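Edstead Carpet Rake and Sweeper Set: Six Months on Beige Carpet

By Sum-yee Tse
1/22/26

Print this page | E-mail this article

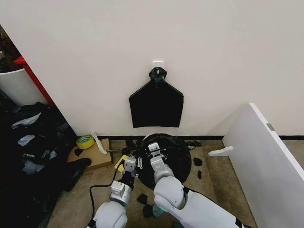
Beige carpet against an off-white wall.

I bought the Edstead set in August, when we moved into a rental with wall-to-wall carpet in every room but the kitchen and bath. It has two parts: a push sweeper with no motor, and a rubber-edged rake that screws onto the same handle. I paid $80 for both. The refill brush is sold separately, and I have not needed one yet.

The sweeper is the part I use most. It picks up crumbs, thread and dry leaf bits in one or two passes. It does poorly with sand. We have a gravel path to the front door, and what comes in on shoes works its way down into the pile where the brush does not reach. For that you still need a vacuum.

The rake was the surprise. Pulled toward you in short strokes, it brings up hair that our vacuum, an older Merell upright, had been going over for weeks. The first time I did the bedroom I filled a sandwich bag. It is tiring work. I do one room at a time and stop.

The handle comes in three pieces. The joint nearest the head loosens after ten minutes or so of raking and has to be tightened by hand. A wrap of plumber's tape on the threads fixed it for me, but at this price it should hold without help. Fully extended, the handle suits someone tall. I leave out the middle piece and my back is fine.

Emptying the sweeper is simple. Two doors on the underside open with a thumb lever. Do it over a trash can, outdoors if possible. The fine dust does not all go where you want it.

Noise is low. I have run it at 6 a.m. with people asleep in the next room. Edges are a weak spot, as the brush stops short of the baseboard and leaves a narrow strip along the wall. The rake gets in there if you turn it sideways.

I also tried a neighbor's Nosum sweeper for a weekend. It is lighter and turns more easily, but the dust tray is half the size and the wheels left marks on the pile. I would take the Edstead of the two.

Good for: hair, crumbs, quick cleanups between vacuumings.
Not good for: sand, deep pile, stairs.

Rating: 4 out of 5. I took off a point for the handle joint.

Print this page | E-mail this article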